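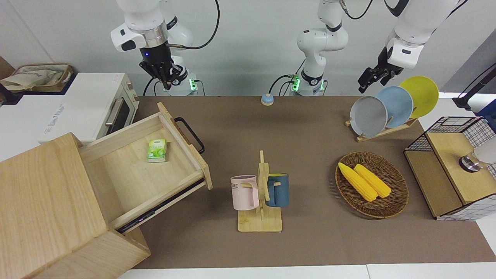 **Figure 3.** Two white arms over a brown tabletop mat, green status lights on both bases.

### 4.2 Minutes and roster carry-over

Next — does keeping a squad together help early on? Short answer: a bit. We took box scores from the Rondisia winter league and split clubs by how many of last season's minutes came back. Villalba kept nearly all of its rotation. Custis turned over most of the bench and both starting guards. Herkero somewhere between.

Players under 48 minutes for the season dropped. Too noisy. Same for games with overtime, though we did run it both ways and the sign dosen't change.

Carry-over clubs turn the ball over less up to February, then the gap closes. Shooting: no clear effect. Rebounding the same, except at Villalba, where one centre takes so many of the boards that the club average says little about anyone else. Free throws not tested.

Resampling was done with 2,000 draws, by club and not by game, as games within a club are not independant. Intervals are wide. With so few clubs per group they were always going to be.

Coaching changes are a worry — Custis changed coach the same summer, so the two effects can't be pulled apart from these data. Left in the main model, taken out in the check in section 5.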